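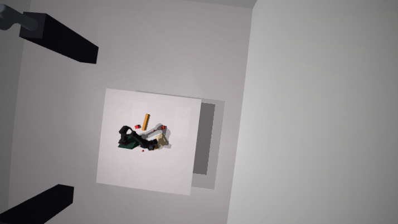
Ludger Reuter

**Arm project: simulation first, metal second**

The small arm that has been taking up the back bench at Gutudach since March now has a working simulation. Members have been asking when they will see it move. It has been moving on a screen for a while, and I would like to explain where we are before the next build night.

The setup is simple. The model has a black jointed arm on a flat green base, standing on a square white table with the small objects close in around it. There is an orange bar, a few red pieces including two cubes, and a tan block next to the wrist. I kept the room plain grey because I did not want to spend evenings on walls. The table is also much bigger than it needs to be for now. The real bench is narrower, and I will shrink the model to match once the arm is bolted down.

We are calling the arm Koso. The name came from a label on the drawer where the first servos were kept, and it stuck. The control code is called Oltura and lives on the shared drive in the folder of the same name. Please copy it before you change anything. Two people edited the joint limits on the same evening last month and it took a while to sort out which file was the good one.

**What the simulation is for**

Mostly it saves parts. We stripped 2 gearboxes in the spring by driving the shoulder into its stop, and each one meant a wait for a replacement. Now every new motion gets run on the screen first. If the arm hits the table or folds into itself there, it does not go near the bench.

The weak point is contact. A cube in the model slides more easily than the real ones do, and the gripper closes a bit too perfectly. I raised the friction on the red pieces and left the orange bar alone, so the two now behave differently. If you work on grasping, write down which settings you used. A result without its settings is not much use to the rest of us.

Reach is in better shape. The model stretches to 405 mm from the center of the base, and the printed links come out at the same figure if you measure with the elbow straight. The cable along the forearm will take some of that away – how much depends on how it is routed.

**Parts and money**

The replacement gearboxes are in and stored in the blue cabinet. We still need a power supply that does not sag when the shoulder and elbow start together. I have asked at Bucur, where we bought the bearings, and they have one used unit they will hold for us. There is $36 left in the project tin after the last filament order. If anyone has a decent bench supply sitting at home, that would cover us until fall.

Printing is nearly finished. Of the 13 brackets on the list, only the wrist plate has to be done over, in the stiffer filament. The first one flexed when the gripper was fully open.

**Next steps**

- Reprint the wrist plate and drill it by hand, as the printed holes come out small
- Mount the base on the bench with the long bolts
- Run the slow pick motion on the real arm with the gripper empty
- Add the forearm cable to the model

The bench computer has the simulation installed and the shortcut is on the desktop. Start it with the arm unplugged. The slow pick motion takes up to a minute to load on that machine, so give it time before you close the window – it will look frozen.

If you want to help with the wiring, leave a note on the board by the drill press with the evenings you can come in.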